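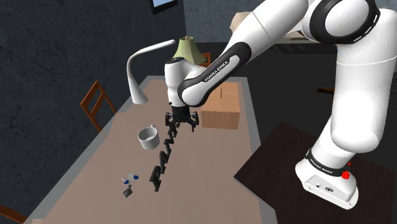

オンラインゲームの「メンテナンス」って何をしているの?

みなさん、こんにちは。Gifty Quaye(ギフティ・クエイ)です。わたしは子どものときからゲームが大好きで、今はこのページで、ゲームのしくみをやさしく説明する文章を書いています。日本語はわたしの母語ではありませんから、むずかしい言葉は使いません。安心して読んでください。

今日のテーマは、メンテナンスです。

学校から帰って、宿題もおわって、さあ遊ぼうと思ったとき、画面に「ただいまメンテナンス中です」と出たことはありませんか。とてもざんねんな気持ちになりますね。わたしも「クレンデラム(Clendelum)」という島のゲームで、何回もこの画面を見ました。ペットにえさをあげる時間だったので、とても心配しました。(ペットは元気でした。メンテナンスの間は、おなかがすかないように作ってあるそうです。)

サーバーという大きな店

オンラインゲームは、みなさんのパソコンやタブレットの中だけで動いているのではありません。遠いところに「サーバー」というコンピューターがあって、ゲームの世界をあずかっています。みなさんが島で歩くと、「この人は右へ歩きました」という知らせがサーバーにとどきます。サーバーはその知らせを、同じ島にいるほかの人たちに送ります。ですから、友だちの画面でも、みなさんのキャラクターが右へ歩きます。

サーバーは、大きな店のようなものだと考えてください。お客さんがたくさんいる間は、たなを動かしたり、床をみがいたりすることができません。人がぶつかって、あぶないです。それで、店は夜にドアをしめて、その間にそうじをします。ゲームのメンテナンスも、これとよく似ています。

どんな仕事をするの?

いちばん多い仕事は、バグをなおすことです。バグとは、プログラムのまちがいのことです。クレンデラムでは3月に、「リヴソープ(Ruvthorpe)の港」で橋をわたると、海の中に立ってしまうバグがありました。泳いでいるのではなくて、立っているのです。おもしろかったですが、そこから出られなくなった人もいましたので、なおさなければなりませんでした。

つぎは、新しいものを入れる仕事です。新しい服、新しいミニゲーム、お祭りのかざりなどです。みなさんが見ている前で少しずつ入れると、ある人には見えて、ほかの人には見えない、ということがおこります。全員に同じ世界を見せるために、いちどゲームを止めます。

データの「ひかえ」を取る仕事もあります。これをバックアップといいます。みなさんが集めたコインやアイテムの記録を、べつの場所にもコピーしておくのです。もし機械がこわれても、コピーがあれば、元にもどすことができます。

人が多すぎるとき

クレンデラムの島には、ひとつに最大200人まで入ることができます。前は、サーバーを全部合わせて400人分の場所がありました。ところが、「ムリダ(Mridha)のランタン祭り」のときに人がたくさん来て、入れない人が長い列を作りました。そこで運営の会社のドリトウ(Dritow)は、メンテナンスのときに機械をふやして、500人分にしました。

運営というのは、ゲームの世話をする人たちのことです。作った人と同じ会社のときもありますし、ちがう会社のときもあります。

メンテナンスがのびるとき

「2時間でおわります」と書いてあったのに、まだ入れない。これもよくあります。なおしたあとで、運営の人は自分たちでゲームに入って、正しく動くかどうかをためします。そのときに、べつのバグが見つかることがあります。そのまま開くと、アイテムが消えてしまうかもしれません。それで、もう少し待ってもらうことにするのです。

待っている間に気をつけること

何回も何回も「入る」ボタンをおす人がいますが、早く開くことはありません。お知らせのページに、おわる時間が書いてありますから、おうちの人といっしょに見てください。

それから、「メンテナンス中でも入れるひみつの方法」を教えるというページには、気をつけてください。パスワードを書かせて、ぬすむためのページかもしれません。パスワードは、友だちにも教えないでください。もう書いてしまった人は、すぐにおうちの人に話して、パスワードをかえましょう。

もうすぐメンテナンスが始まるとわかっているときは、時間より少し前に、安全な場所でゲームをおわるのがよいです。ミニゲームのとちゅうで切れると、点数がのこらないことがあります。わたしは釣りの大会でこれをやってしまって、大きい魚の記録がなくなりました。

言葉のまとめ

サーバー:ゲームの世界をあずかっているコンピューター
バグ:プログラムのまちがい
バックアップ:データのコピーを取っておくこと
運営:ゲームの世話をする人たち

次のページでは、ゲームの「ラグ」(動きがおそくなること)について説明します。

書いた日:2021-10-30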